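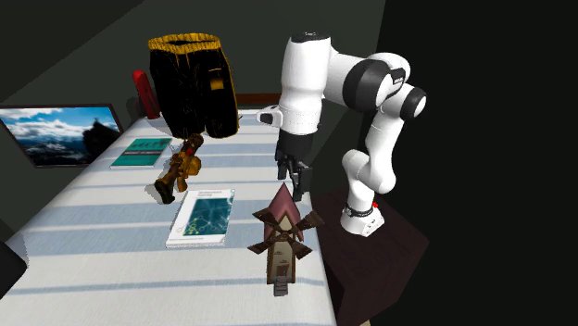 06/08/2018

I have worked in the returns department at Biltley for six years, and in that time I've developed one marketable skill. I can look at a thing somebody sent back and tell you which shelf it goes on. Shorts, books, garden ornaments, whatever. It isn't brain surgery, but it pays like it isn't, so we're even.

In October we get the arm. The vendor is a company called Drillano, and so far they've mostly sent us simulations. Our manager plays them on the break room TV, where we used to watch game shows. In the simulation there's one robot, one table and a striped tablecloth. We have never had a tablecloth. I asked if we were getting one and was told to focus on the bigger picture. There's a picture on the wall in there too, mountains with snow on them, so I focused on that.

I'll give them credit for the junk, though. A little windmill next to a pair of black shorts next to a couple of books is pretty close to a normal morning at my station. What they left out is the packing tape, the cat hair and the handwritten note explaining that the shorts were a gift.

The plan, as explained in a meeting that ran over lunch, is that the arm picks and we "supervise." The target is 228 items an hour. My own average is 192, and I now know this because it was on a slide. It had never been on a slide before. I was happier.

Some of it I'm looking forward to, and I feel a little disloyal typing that. My right wrist clicks. The woman who trained me retired with a wrist that did a lot more than click, and if a machine wants to lift the bottom-bin stuff all day it can have my stool as well. Doko, the warehouse across the road, put theirs in last year and kept everybody on. They also stopped replacing people who left, so "everybody" is a smaller word over there than it used to be.

We all have to do a course first. It's 67 pages and there's a quiz on pinch points. I've read as far as the emergency stop, which is a big button, and I've already picked out where I want to stand.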